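The Second Life of the Sunday Pot

By Skye Cairns

My grandmother owned one pot that mattered. It was heavy and dented on one side, and on any cold morning there were beans in it by seven o'clock, ticking away so quietly you had to lean in to hear them. I spent most of my twenties ignoring beans completely. Then last September I bought a paper sack of them at the Dososura market, mostly because they were pretty (cream colored, with a splash of maroon like spilled wine), and I have been a little obsessed ever since!

The seller told me they were called Carvalho beans, after the family that had kept them going on the same hillside farm for 106 years. Every fall they set aside the best pods, dried them on screens in the barn, and planted from those in the spring. No catalog carried them. If the family had skipped two bad years in a row, the bean would have been gone.

I had never thought of a bean as something that could be lost. Of course it can. A dry bean is a seed, and a seed is only good for so long, and somebody has to care enough to put it back in the ground.

So I went looking for the people who care. There are a lot of them, and they are wonderful company. They swap by mail, in padded envelopes with handwritten labels, and they argue cheerfully over whether two beans from two counties are cousins or the same bean with different stories attached. The Gridov seed library, which fills what used to be a shoe store, keeps 682 kinds in glass jars along one wall. I meant to stay for an hour and I stayed until they turned off the lights.

What got me was how different they all were once cooked. I had assumed a bean was a bean. But the little black ones from the top shelf came out almost chocolatey, and a fat white one called Primus made a broth so rich that I drank it from a mug, standing up, and then went back for more. The skins matter too. Some melt away to nothing and some hold their shape through a whole afternoon on the stove, which makes them perfect for salads.
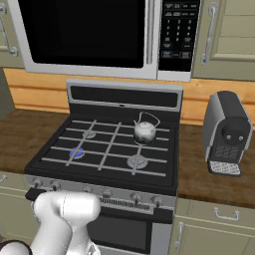
Freshness is the big secret, if there is one. Most of us grew up on beans that had been sitting in a warehouse for years, and old beans cook slowly and unevenly and taste like cardboard. A bean from last fall's harvest is another food. My Carvalhos were tender in 90 minutes without any soaking at all, and they tasted of chestnuts and a little of bacon, though there was no bacon anywhere near them.

As for method, the seed people are split. One camp soaks overnight and looks down on anyone who doesn't. The other drops them straight into the pot and salts early. I've landed with the second group, mainly out of laziness, and I add half an onion, a bay leaf, and more olive oil than seems decent. Bring it up to a hard boil for ten minutes, then turn it down until you see a bubble only now and then. Keep the water an inch above the beans, and keep tasting. When five in a row are creamy all the way through, stop.

Save the broth! I can't say this loudly enough. It turns into soup with a handful of torn greens, it loosens a pasta sauce, and it freezes beautifully in jars as long as you leave room at the top.

In May I planted a row of my own along the back fence, from a handful I had kept out of that first paper sack. I did nearly everything wrong. I put them in too early, a rabbit took the first seedlings, and the strings I tied up for them to climb sagged in the first good rain. They came up anyway, and by July there were white flowers with bees all over them.

The harvest was small, enough for one pot and a jam jar of seed. I shelled them on the porch with the radio on, and it took most of an evening, because I kept stopping to look at them. The pattern is different on every single one. I've mailed a few to a woman two states away who is sending me something speckled and yellow that her uncle used to grow, name unknown, and I've already cleared a spot for it by the fence.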